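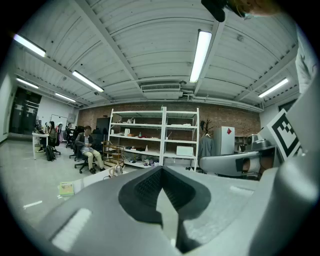 The hand-held gripper with its rubber pad in place, in the workshop.

Workshop > Projects > Grippers > Fitting and shaping a rubber pad

Fitting a V-shaped rubber pad to a hand-held gripper

by Gifty Owusu

I have been promising to write this one up since April, when I first got fed up with things sliding out of my gripper, and I'm sorry to everyone who has had to put up with me explaining it across the workbench with a mouthful of sandwich. If you have already built the basic tool from the Rirevus plans, you have everything except the pad, and the pad is a pleasant afternoon's work if you don't hurry the glue.

The pad sits in the middle of the gray body, low down, and the V is what makes it useful. A round thing like a marker pen or a spoon handle will settle into the slope all by itself, where on a flat face it wants to roll away from you. I also leave a wedge-shaped gap that narrows toward the bottom, so that each half can give a little on its own. My first version was one solid piece and it was much too stiff – you could feel it pushing back at you through the handle.

What you'll need

Soft rubber sheet with a mesh texture on one side (mine is the dark one Brelitz sells by the sheet)
A sharp craft knife and a couple of spare blades
A steel ruler
Thin card for the template
2000 grit paper for the mating edges
Flexible contact glue
Masking tape and a soft brush

Making the template

Start with the card, please, even if you're a confident person with a knife. Hold it against the body of the gripper, rub along the edges with your thumb until you can see the crease, and cut to that. Try it in place with the fingers fully closed and then fully open. The fingers on this design are tall and they curve inward more than you'd expect, so a template that looks lovely with the gripper open may foul them when you squeeze the trigger. Trim it a sliver at a time. I went through a whole cereal box on mine and I don't regret a flake of it.

Once the card fits, draw the wedge on it. Mine is a narrow triangle with the point facing down, and I'd make yours on the small side to begin with. You can always open it up later.

Cutting the rubber

Tape the template to the smooth side of the sheet and cut from that side, so the texture ends up facing in toward whatever you're gripping. Use several light passes. If you lean on the knife the rubber bulges ahead of the blade and you get a wavy edge, and then you'll be there with the fine paper for longer than the cutting took.

Leave the wedge for last, and cut both long sides from the top down to the point.

Gluing up

Wipe down the body, let it dry, and mask off anything you'd like to keep clean. Brush a thin coat on both surfaces and wait 10 minutes before bringing them together. It should feel tacky and not leave any on your fingertip. Press from the center of the V outward – the glue grabs at once, so line up the bottom edge first and roll the rest down after it.

Then put the gripper somewhere and leave it alone until the next day. I know! I picked mine up the same evening to show it off, and one corner lifted and had to be done again.

Trying it out

Begin with something light and not precious. Close the fingers slowly and look at whether the object drops into the V or rides up on one side. If it rides up, the pad is probably sitting crooked, and a little trimming on the high side usually cures it. If both halves feel stiff, widen the wedge by a hair and try again.

Dust will spoil the grip sooner than wear does. A damp cloth along the mesh brings it back, and an old toothbrush is good for the corners. Keep your card template in an envelope with the build notes so you can cut a fresh pad from it later on.

Last updated September 9, 2018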